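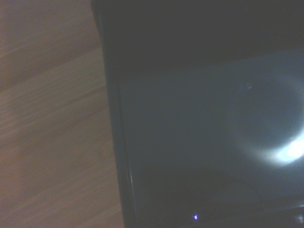

Speed limit near glossy surfaces, is there a real rule?

Plorberg
Our checklist says to slow the arm to 45 mm/s over anything dark and shiny on the bench. Is that from a standard, or did somebody make it up?

Kuipers
Made up, I'd bet. Ask for the clause number. Glare can fool a wrist camera, so I'd test at two heights with the lamp on and write down what you get. Slowing down doesn't fix a bad reading.

Cliltimer
we run 16 and never had trouble

Brisex
Never had trouble isn't a test. Do your own risk assessment.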